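Ticket 208: Arm stops partway through sort, reports grip fault
Project: Clellbridge Robotics Club, block sorting bench
Opened by: Ihor Bondarchuk
Picked up by: Urmas Vītola
Priority: medium
Status: open, workaround in place
14 comments | 2 shares

PROBLEM
The sort program is supposed to move every block from the front compartment to the rear one. It gets through a few picks and then stops with "grip not confirmed." The arm holds position until someone clears the fault on the laptop. Happens with red and green blocks. It started after we loaded the August version of the Jesidow control script. We have the Bravivley demo coming up and need full runs without anyone touching the keyboard.

STEPS TO REPRODUCE
Put all the blocks in the front compartment in a loose pile. Home the arm. Start sort_main with default settings. Wait. It usually faults when blocks are crossed over each other or when one is lying against the divider.

LOG

Ihor, 3:40 pm
Ran it 13 times with a mixed pile. Faulted on 9 of them. Restarting the laptop made no difference. Swapped the USB cable, no difference.

Urmas, 4:05 pm
Please try single blocks in the middle of the floor, nothing touching. I want to know if the gripper is bad or if it's the pile.

Ihor, 4:30 pm
Single blocks are fine. No faults. So the gripper closes and the sensor reads.

Urmas, 4:42 pm
Then look at the grip width setting. The old script had it per color, because the greens are shorter and we wanted a different approach for them. I think the new script has one value for everything.

Ihor, 4:50 pm
Confirmed, one value. I put the old pair of values back. Greens are better. Reds by the divider still fault.

Urmas, next session
Went through the log file, all 3,161 lines of it. On every divider fault the planned finger position is past the wall. The arm slows down, the force limit trips, and the script reports it as a missed grip. The message is wrong, it should say "blocked." The wall position in the config is from before we reclamped the bin. Whoever moves the bin has to redo the corner points. This is in the Rungrueang setup notes, page 3.

Ihor
I moved it. I tightened the clamps and didn't redo the corners. Doing it now.

Ihor, later
Corners redone. Divider picks work if the block is lying flat and nothing is on top of it. Still get a fault when two blocks are crossed, the arm goes for the lower one. Attaching the bench with the kind of pile I mean. 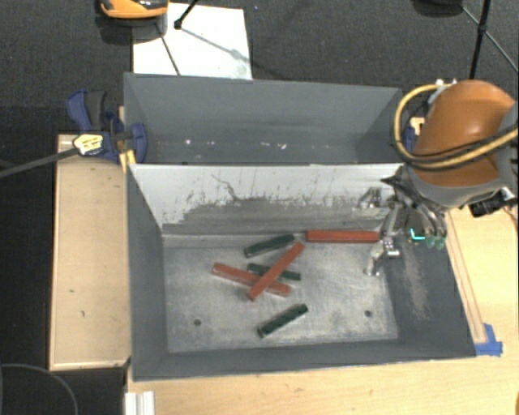

Test pile, front compartment. Three red, three green, one red across another in the middle.

Urmas
OK, that is a separate problem. The picker sorts by distance to the gripper and doesn't look at height at all. For the crossed pair it needs to take the top red first. The green under it should wait until that one is gone.

Ihor
Can I just sort the pick list by height before it runs?

Urmas
Yes, but refresh the list after each pick. Blocks shift when you pull one out. Make a branch, don't edit sort_main on the bench laptop.

WORKAROUND
Until the branch is merged, spread the blocks by hand before starting. Keep them off the divider if possible. If it faults, press Clear, then Home, then Resume. Do not press Resume first, the arm will go straight back to the same spot.

STILL TO DO
Ihor: height sort branch, list refresh after each pick.
Urmas: change the fault text to "blocked" when the force limit trips.
Both: rerun the same 13 trials and post the fault count in this ticket before closing it.

Last edited by Urmas Vītola
14 comments | 2 shares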